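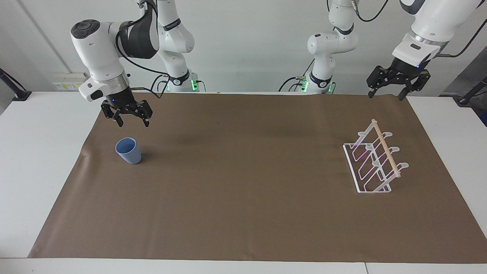

Brown paper on the table, and a blue cup.

About Cosdale Language School

We teach Korean to adults in two rooms over a dry cleaner. The stairs are steep and the radiator has opinions, but the rent is kind and so are the neighbors.

Jae-hoon Son started the school with one evening class and a whiteboard he found on the curb. The first group had 16 people in it, which was four more than he had chairs for. Most of them wanted to talk to their in-laws. A couple wanted to understand what their in-laws were saying when they thought no one could follow. Both are still good reasons to sign up.

These days we run 18 classes a week, from "I can't read the alphabet" up to "I argue about novels." Beginners learn to read in the first two weeks. After that come the verbs, and we're sorry about the verbs.

Who teaches here

Jae-hoon Son has the beginners and will make you sing the vowels.
Soo-ah Woo takes the middle levels. She grades in green ink, on the theory that it hurts less. Students report that it hurts the same.
Bit-na Jeon runs Saturday conversation, where the only rule is no English until the break. The breaks get very loud.
Nam-gil Yeon answers the phone, sets the schedule, and knows who still has our copy of the blue grammar book. Please bring it back.

How we do things

Classes are small, and they stay small even when it costs us money - Nam-gil would like that noted. We use our own workbook, now 256 pages long and on its third cover. It has a few typos left in it. Finding one earns you a coffee, and one retired proofreader in Level 3 has not paid for a coffee since July.

We don't promise fluency in 57 days, or any other number of days. You'll be able to order dinner fairly soon. Phone calls take longer. Jokes take years, and Soo-ah says some of Jae-hoon's still aren't there.

Visiting

You're welcome to sit in on any class once for free. Call first so we can find you a chair.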